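Two-arm pick and place: wrist view dropped, success went up?

p_eichhorn
Posting a result I can't fully explain. Task is moving the bear-head stick between the gray box and the white bowl, black cloth on the table, plain wall behind.

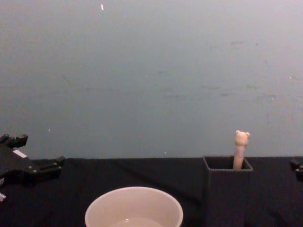 We trained two policies on the same demos. One gets chest view plus both wrist views, the other gets chest view only. Out of 17 trials each, all three views gave 7 successes and chest only gave 11. Same checkpoint step, same start poses.

kurkby_lab
17 trials is thin. A gap of 4 could be noise. Run more before you change the setup.

Wiebke Teuber
I'd believe it. We saw the same thing at Skerkitz with a dark cloth. Up close the wrist views were mostly black fabric and the policy latched onto wrinkles. Did you smooth the cloth between demos?

p_eichhorn
No, we left it alone. The folds moved over the session.

strobel2
Disagree with the cloth theory. If the wrinkles vary across demos, that should help. I'd look at sync first. Our wrist streams lagged the chest stream by 2 frames and grasping fell apart.

Wiebke Teuber
They vary slowly, so each block of demos has its own pattern. That isn't the same as random.

p_eichhorn
Checked the timestamps. Left wrist is fine, right wrist is 4 frames late. So strobel2 may have a point. I'll realign, retrain both and run more trials per policy.

kurkby_lab
Please fix the trial order before you start, and post the failures too.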